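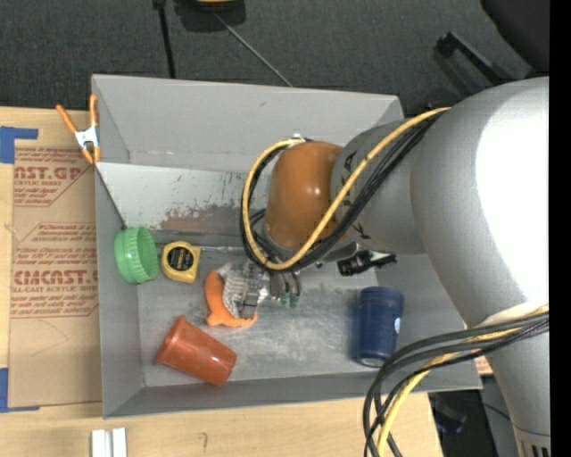 May
By our local reporter, Warano

The reuse shop at the Warano tip will open its doors again this month, after it was closed the whole summer for repair of the roof. The council confirmed the opening in a notice to residents and said that the opening hours will be longer than before.

The shop stands beside the weighbridge on the Greenberg side of the tip. People bring there the things they do not need any more but which are too good for landfill, such as furniture, bicycles, crockery, garden tools and books. The goods are checked, given a price and sold to the public, mostly for a few dollars.

A storm in the spring lifted several sheets of the roof, and rain came into the storage area at the back. At first the council hoped to fix the damage in two weeks. When the builders took down the ceiling, they found that the timber under it was rotten in many places, and the whole back half of the roof had to be replaced. The work was given to Kudis, a building firm from Mulavis, which also put in new gutters and a second exit.

During the closure, residents were asked to keep their donations at home. Not everyone did it. Staff at the gate told this newspaper that mattresses and old sofas were left outside the fence at night on many occasions, and that all of them had to go to landfill after they were standing in the rain. The council reminds that leaving goods outside the gate is treated as dumping, and the fine for it is $500.

From this month, the shop will be open from 8 am to 4 pm, including weekends. Before the closure it was shut at 1 pm, and this was one of the most common complaints in the survey which the council made last year. In the survey, 998 households from Warano, Greenberg and Mulavis sent back their answers. Most of them said they would use the shop more often if they could come in the afternoon. A smaller group asked for a clearer list of what is accepted and what is not.

Such a list has now been prepared and will be hanging at the gate. The shop will take wooden and metal furniture, kitchenware, bikes in any condition, prams, toys, records, hand tools, pots for plants, and building materials such as doors, tiles and window frames. It will not take mattresses, pillows, car seats for children, gas bottles, paint or opened chemicals. Clothing is also not accepted any more, and the residents are asked to bring it to the op shops in town.

Electrical goods were the most difficult question, according to the notice. Until last year the shop was selling them without a test, with a sticker saying that the buyer takes the risk. This practice is finished. Every kettle, lamp, toaster or heater must now be tested and tagged before it goes on the shelf, and what does not pass the test goes to e-waste recycling. Testing will be done on the site one afternoon per week, so customers may have to wait some time before a donated appliance appears for sale. Televisions will be accepted only if they are flat screen and have the remote control with them.

Prices will go up a little. Paperback books will cost 3 dollars for a bag, and a bike which needs repair will start at $10. Larger furniture will be priced by the staff as before, and the council asks customers to be patient with them when the shop is busy. Card payment will be possible for the first time. Cash is still welcome.

One change may surprise regular visitors. Goods can no longer be put on hold by phone. In the past, people called in the morning to reserve a table or a wardrobe and then came a week later, or did not come at all, and the item was taking space that was needed for others. A customer who has paid can leave a large item in the shop until the closing time of the next day. After this it goes back on sale and the money is not returned, so it is better to arrange the ute or the trailer first.

The gardening corner, which was started by residents two years ago near the entrance, will also come back. Cuttings and seedlings can be left there and taken free of charge. The council asks people to write the name of the plant on the pot if they know it, and not to bring lantana, agapanthus or any other plant that spreads easily into the bush.

The repair of the roof was paid partly from insurance. The rest came from the waste budget, and the council said the rates will not be raised because of it. It did not give the full cost, as the last invoice has not arrived yet.

For traffic there will be a temporary arrangement in the first weeks. Cars coming only to the shop should keep left after the gate and do not need to stop at the weighbridge. Cars with both rubbish and donations should unload the donations first, so that they are not weighed and charged. The parking area has been made bigger with gravel, but trailers longer than a normal box trailer must still turn at the green waste area. Drivers are asked to go at walking speed near the shop, where families with children are often crossing.

Residents of Mulavis who have no car can again use the pick-up service for furniture. It will run once in the month and is limited to one load for each household. Bookings are made at the counter of the Warano library or by phone to the council, and the first collection is already full. The next one is open for booking now.

On the opening morning there will be a sausage sizzle from 9 am, and the first 300 visitors will receive a voucher for one free item under $5. Everything that was stored dry during the works will be put out on the same morning, among it a large number of school desks from Greenberg, two pianos and a set of church pews. The pianos have not been tuned, and buyers must organise the transport by themselves.

Donations will be taken from the day of the opening and not earlier. The gate will stay locked until then.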